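You are here: Home / Parents / Sideline Questions

Sideline Questions: What Parents Ask Us About Youth Sports

We get 200 emails a season from parents, and most of them are the same seven questions wearing different hats. Lutfa Chowdhury has coached the under-tens at Musavdale long enough to answer them in her sleep, and by April she more or less does.

My son wants to quit halfway through the season. Do I let him?

Wait until he's fed, then ask him again. Quitting after a 9–0 loss in the rain is a mood. Quitting three weeks running, in good weather, with a snack in hand, is information. We generally ask families to finish the season if the team is short on players, and to talk to the coach first either way. Coaches can often fix the thing that's wrong, which is usually a kid named something like Tyler.

How much should I practice with her at home?

As much as she asks for. If she hands you the ball, go outside. If you hand her the ball and she sighs, put it back in the garage. Ten minutes she wanted will do more than an hour you scheduled.
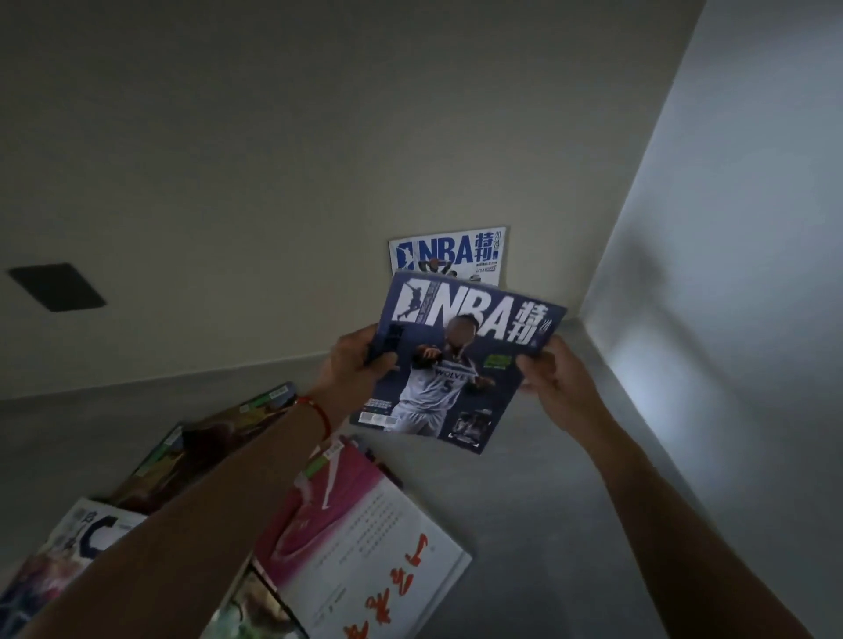 NBA 特刊, 2024

What do I say in the car after a game?

Less than you planned. The ride home is where a lot of kids decide they don't like sports. You've had an hour to build up your notes on positioning, and you will want to deliver them at the first red light. Don't. Say "I like watching you play" and then ask what they want for dinner. If your child wants to talk about the game, you'll hear about it for as long as you can stand, and then a bit longer.

Can I talk to the coach about playing time?

You can, but not on game day and not across the parking lot. Fahad Chaudhry, who handles our scheduling, sets up parent calls on request. Start with what your child could work on. Starting with what somebody else's child is doing wrong makes for a short call. 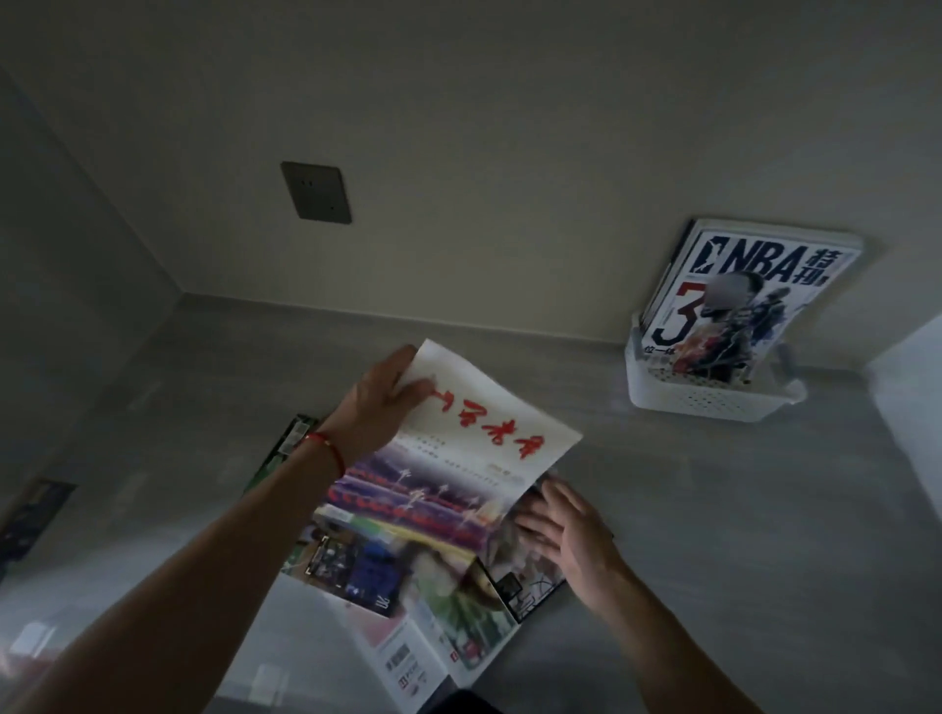
Is it okay to shout instructions from the sideline?

Please leave the instructions to the coach. Your child already has one adult shouting "spread out," and a second one shouting "get in there" leaves the poor kid standing still, trying to be fair to both of you. Cheering is welcome, for either team – you'd be amazed how far a "nice save" for the other goalkeeper travels.

My daughter is the worst player on her team. Should I tell her she's great?

She knows the score, so to speak. Kids are very good at ranking themselves, and if you tell her she's the best one out there, she'll file it with the other nice things you're required to say. Pick something true and small. She got back up. She passed to the kid who never gets the ball. She remembered both shins need a guard. 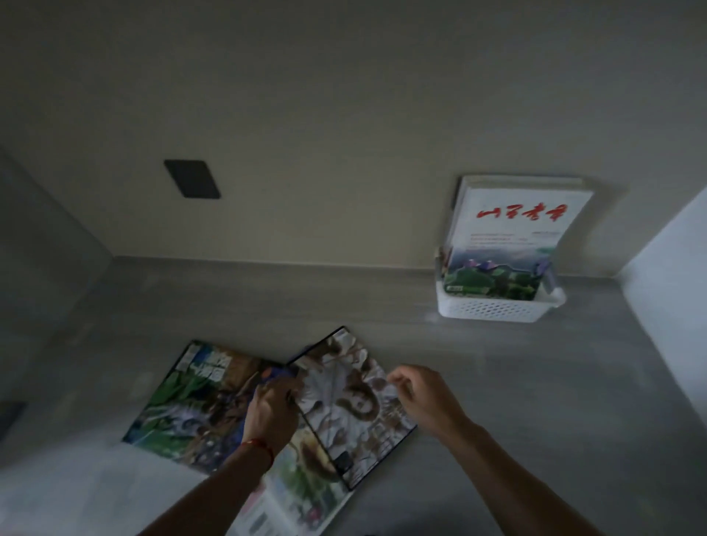
It also helps to praise the same thing twice, a couple of weeks apart, so she can tell you meant it. One of our Cheema League players was told all fall that she was a good listener, which she found insulting, and by spring she was running the huddle.

Do we need private lessons?

At eight years old? Spend the money on shoes that fit. Families who have tried the Zivadton clinics tell us they're fun, and fun is a fine reason to go. Just don't expect a scholarship out of it.

How do I sign up for the Dernura parent workshop?

Reply to any team email by 22nd January with your name and your child's team. The room holds 119 people. Last year 200 parents said they were coming, so if you say you'll be there, be there. Coffee is provided. It's the same coffee as last year, and we've read your comments.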